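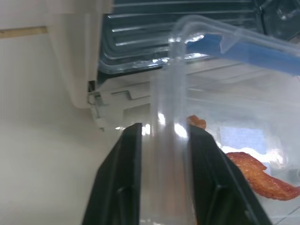 What does Wadent do?

Wadent tunes, repairs and sells used upright pianos in Tiltgate and the towns on either side of it. We also teach beginners to play, mostly adults, mostly in the evening.

About Us

The shop started with a piano that should have gone to the dump. Akinyi Chege bought it from a church basement for 60 dollars, paid a good deal more to have it carried up the stairs, and then found that a family of mice had been living in the bass end for some time. She'd been tuning pianos for other people's shops for years and had told plenty of customers to walk away from an instrument in that condition. She kept it anyway. It took her most of a winter of evenings, and when it was done it sounded all right. We still have it. It's the brown one by the window, and it isn't for sale, mainly because we've never had an offer.

Word got out that there was somebody in Tiltgate who would take on a bad piano, and people began calling. They're still calling. If you have one in your garage, we've probably already heard about it from your neighbor.

What we do all day

Most of our work is tuning. A piano in a normal house wants tuning twice a year, and the average piano in a normal house gets it twice a decade, generally the week before somebody's in-laws arrive. December is therefore very busy. If you'd like your piano in good shape for the holidays, please call in the fall, when we'll be charming and available.

An upright has more than 200 strings in it, and each one has its own opinion about the weather. When the heat goes on, the soundboard dries out and the pitch drops. When the summer gets sticky, it climbs back up, though never evenly. None of this is your fault. Parking the piano against the radiator is your fault, and we'll mention it.

After tuning comes repair: sticking keys, broken hammers, pedals that squeak or do nothing, felt that the moths have enjoyed. Some of it we can fix in your living room in an hour. Larger jobs come back to the shop, where the insides of the piano are lifted out and spread over the benches and stay there longer than anyone would like. We'll give you a date and we try to stick to it. Parts for older makes can be slow, and once in a while a part has to be made by hand.

We also sell pianos, a few at a time. Everything on the floor has been gone through by us, and the price is on the card on the lid. Most are plain uprights from the years when every household was expected to own one. We don't carry grands. The door is too narrow, and we've looked into making it wider.

Should you keep your grandmother's piano?

We're asked this more than anything else, usually in a whisper, with a sibling in the next room. We can come out and look at it for a small fee, which comes off the bill if you go ahead with any work. Akinyi does most of these visits herself. She'll take off the front panel, check the tuning pins and the soundboard, play something cheerful, and tell you what she thinks.

Sometimes the answer is that it needs a couple of visits and a lot less sun. Sometimes it needs 3000 dollars of work and would then be worth quite a bit less than that, and you can decide whether Grandma is listening. Plenty of people go ahead, and we don't try to talk them out of it. Old pianos have been sold for parts over smaller problems, but a piano you learned on isn't the same as one in an ad.

If you do decide to let it go, we can tell you who might want it. We can't take it ourselves. Please don't leave it outside the shop.

Lessons

Lessons began by accident. A customer named Yoo came to collect his late aunt's upright, freshly rebuilt, and admitted while the movers were strapping it down that he couldn't play a note. He came back that Thursday for an hour at the brown piano and kept coming. Then he brought his sister, and it turned into a schedule.

We teach beginners and people who quit at eleven and have felt bad about it ever since. There are no exams and no stickers. There is a recital, held in the shop, and taking part is up to you, although the ones who say they'd rather die have so far all survived it. Children are welcome if they asked to come. We've gotten fairly good at telling.

Students who don't have a piano at home can rent one from us by the month. If you end up buying it, part of the rent counts toward the price. Ask about the current rate, as it depends on the instrument and on your stairs.

Moving

We don't move pianos ourselves anymore. We did it for 2 years and have the backs to show for it. Grimero, across the river, handles all our deliveries now, and they have the right dollies, the right insurance and some very large, very patient men. You can book them through us or call them directly. Let the piano sit for a few weeks after it's been moved before you have it tuned. We know it sounds terrible. It needs to get used to the room.

Visiting

The shop is behind the old feed store in Tiltgate, down the lane with the bad surface. Parking is in the yard. Weekdays are best if you want to try the pianos, and mornings are quieter, before the tuning at the back gets going. You're welcome to play anything with its lid open. If you only know the one piece, play that. We've heard it, and we don't mind hearing it again.

For tuning, leave a message with your name, the make of the piano if you can find it, and the last time it was tuned. A guess will do for that last part. Akinyi returns calls at the end of the day, once the shop is quiet enough to use the phone.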